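Resteck legt Zwischenbericht zum Projekt Enura vor: Maschinelles Nähen gelingt am Übungsmaterial, der Einsatz in der Änderungsschneiderei bleibt offen

Rikham, im September. Der Automatisierungsentwickler Resteck hat den Zwischenbericht zum Projekt Enura veröffentlicht. Untersucht wird, ob robotische Greifwerkzeuge Näh- und Ausbesserungsarbeiten übernehmen können, wie sie im Haushalt und in kleinen Werkstätten anfallen: Knöpfe annähen, Säume heften, Risse in Polstern schließen. Projektpartner ist die Polsterei Henriques, die Arbeitsproben und Bewertungskriterien beisteuert.

Ausgewertet wurden 3.469 Einzelversuche. Als Versuch gilt jeder Arbeitsgang vom Ansetzen der Nadel bis zum gekürzten Fadenende. Fast 2.000 davon erfüllten die Abnahmekriterien ohne Eingriff einer Bedienperson. Die übrigen wurden abgebrochen, von Hand zu Ende geführt oder wegen zu geringer Knotenfestigkeit verworfen.

Die Ergebnisse unterscheiden sich deutlich nach Werkstoff. Auf fest eingespannten, elastischen Unterlagen arbeitet das System reproduzierbar. Bei lose aufliegendem Gewebe steigt die Fehlerquote, weil sich die Lage der Stofflagen nach jedem Einstich ändert und neu erfasst werden muss. Leinen und Möbelstoff liegen dabei günstiger als Maschenware. Für Strick ist derzeit keine Aussage zur Einsatzreife möglich.

Als Referenzaufgabe dient die chirurgische Einzelknopfnaht am synthetischen Gewebepolster. Sie ist in ihren Teilschritten gut beschrieben und verlangt Fertigkeiten, die auch beim Ausbessern von Textilien benötigt werden: Übergabe zwischen zwei Greifern, Führen eines dünnen Fadens unter geringer Spannung, Schlingenbildung und Knoten. Aussagen über medizinische Anwendungen trifft der Bericht nicht.

»Ein Knoten auf eingespanntem Material ist beherrschbar. Ein Knopf an einem getragenen Hemd ist eine andere Aufgabe, und für diese Aufgabe haben wir noch kein Gerät«, erklärt Projektleiterin Leonor Carvalho. »Wer eine Maschine für den Flickkorb erwartet, wird weiter warten müssen.«

Die größten Schwierigkeiten bereitet nach Angaben des Projektteams der freie Faden. Lange Fadenstrecken legen sich auf der Unterlage ab, bilden kleine Schlaufen und werden von der Bildauswertung nicht in jedem Fall richtig zugeordnet. Metallische Reflexe an den Greiferbacken verschärfen das Problem. Ein überarbeitetes Verfahren zur Fadenverfolgung befindet sich in der Erprobung.

Auch die Arbeitsgeschwindigkeit liegt unter den Anforderungen des Betriebs. Geübte Kräfte bei Henriques setzen dieselbe Naht in einem Bruchteil der Zeit. Wirtschaftlich vertretbar erscheint der Einsatz vorerst nur bei gleichförmigen Serien mit fester Einspannung, etwa beim Heften vorgeschnittener Polsterteile.

In der zweiten Projektphase sind 1.000 weitere Versuche an textilen Proben vorgesehen. Geprüft werden 2 Greifervarianten mit unterschiedlich strukturierten Backen. Ein Produkt ist nicht angekündigt. Der Zwischenbericht ist auf Anfrage bei der Pressestelle von Resteck in Rikham erhältlich, ebenso Bildmaterial in Druckauflösung.

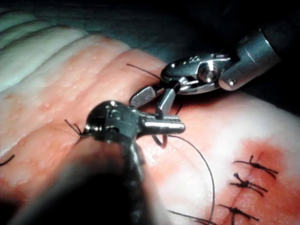

Der Abdruck ist honorarfrei, um ein Belegexemplar wird gebeten. Rückfragen zur Versuchsmethodik beantwortet Leonor Carvalho, Projektleitung Enura.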